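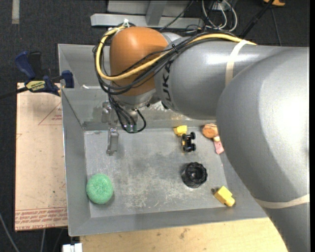 ## Re-oiling a kitchen benchtop: how long between coats?

**doltness_dave**

We moved into a 1970s place in March and inherited a timber benchtop that somebody had oiled once and then left to fend for itself. It's gone grey along the front of the sink and there are black rings near the kettle. I've got it sanded back to 180 grit and I'm ready to start oiling. The tin says to recoat after 24 hours. The bloke at the hardware shop said a week. Which is it?

The kitchen is the only room we cook in, obviously, so a week between coats times four coats is a month of toast.

---

**Marnie_K**

What oil is it? Raw linseed takes forever. Boiled linseed or a hardwax oil will be touch dry overnight in most weather. If it's tung oil, go with the bloke.

Also 180 is fine for a bench. Don't go finer or it won't soak in.

---

**doltness_dave**

Tin says tung oil blend. Doesn't say what the rest of the blend is.

---

**Zihan Guo**

I've done three of these, two for us and one for my sister. Blends usually have solvent and some varnish in them, so the 24 hours on the tin is believable in summer. At the end of autumn in an unheated house I'd double it. Press your thumb on it somewhere out of the way. If it leaves a mark, wait.

Things that mattered more than the timing:

- Wipe off the extra after 20 minutes. All of it. If you leave puddles they go sticky and you'll be scraping.
- Do the underside and the ends too, at least one coat. A bench sealed only on top will cup.
- Do the cut-out around the sink twice as heavily as the rest. That's end grain and it drinks the stuff.
- Lay the oily rags out flat outside on concrete until they're stiff. Don't ball them up in the bin.

---

**pelican_brief**

Seconding the rags. My neighbour lost a shed.

I'll disagree on sanding though. I took ours to 240 and it took oil perfectly well and feels much nicer under your hand. 180 feels like a deck.

---

**Marnie_K**

240 on spotted gum or something else that's already dense, you're basically polishing it. The first coat just sits there. Depends on the timber.

Dave, what is it?

---

**doltness_dave**

No idea, sorry. Pale, fairly heavy, straight grain. The previous owners left a folder with a receipt from a joinery called Astholm but it only says "benchtop, timber, 600 deep". I rang the number and it's a dog groomer now.

---

**pelican_brief**

Pale and heavy could be Tassie oak. That's what ours is. 240 and don't look back.

---

**Zihan Guo**

If it's Tassie oak the black rings are probably iron and tannin, from a wet tin or a steel canister. Sanding gets some of it out. Oxalic acid gets the rest. Wear gloves, rinse it well and let it dry for a few days before you oil. If you oil over the rings they'll get darker and you'll see them every morning.

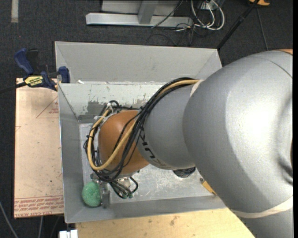 ## Page 2

**doltness_dave**

Update, 26th May. Tried the oxalic acid on the kettle end. Two of the three rings are gone and the last one is a faint brown smudge that the toaster will cover. Went over it again with 180 by hand as the rinse had raised the grain. First coat is on.

It took 10 minutes for the sink cut-out to soak up everything I gave it, so I gave it more.

---

**elia_at_home**

Can I ask why anyone still oils a kitchen bench? We had ours done in two-pack poly and haven't touched it in years. Wipe and walk away.

---

**Marnie_K**

Until water gets in at the sink and it lifts. Then the whole top has to be stripped. With oil you can patch the bad bit on a Saturday morning and be done by lunch.

---

**elia_at_home**

Ours hasn't lifted. I think people put up with a lot of maintenance because they like the smell.

---

**Zihan Guo**

Both work. Poly for a rental or a house with teenagers, oil if you don't mind a top-up coat twice a year. Dave's already got oil on it so that's settled.

---

**doltness_dave**

Second coat tomorrow night if it passes the thumb. Does anyone cut back between coats, or only before the last one?

---

**pelican_brief**

Only before the last. Grey pad, light pressure, vacuum, then wipe with a cloth that doesn't shed. Keep the kettle off it for a week after that, and use a board under anything wet.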